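Textile Care and Finishing, Unit 6
Handout 4: Line drying small knit items on a clip hanger
Instructor: Sadia Tanoli

Scope

The handout covers socks, gloves, wristbands and other small knits that are dried by hanging. Flat drying of sweaters was covered in February and is not repeated.

4.1 Parts of the hanger

A clip hanger has a frame, a set of loops and the clothespins. The frame carries the load and spreads it along the bar. Each loop holds one clothespin by a hook, so the pin can swing and turn as the item hangs. Where a loop meets the bar, the plastic is normally thicker – check this point for cracks before loading.

Metal pins grip through a coiled spring. Open the pin fully before placing the fabric. A half-open pin drags on the knit and can pull a stitch.

4.2 Placing the clip

Clip at the edge of the item, on a folded or double layer if there is one. Take up only as much fabric as the jaws need. A blue knit held by its edge is shown on the left pin; the pin at the right is free.
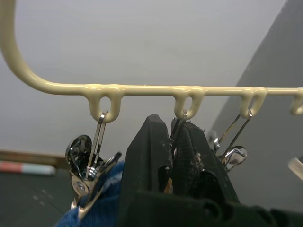
4.3 Loading order

Start with the heaviest item near the center and work outward in pairs. Leave a free pin between thick items. If the bar tilts, move an item – do not bend the hook to correct it.

Socks hang from the cuff in this course. Memon's notes for the Marwat workshop hang them from the toe, which keeps clip marks off the ribbing but dries the cuff last. Either method is accepted in the practical if it is used for the full load.

4.4 Removal

Support the item with one hand, press the pin open with the other, and lift the fabric clear. Return unused pins to a vertical position.

Reading for next session: Sidra Memon, course notes, section 13.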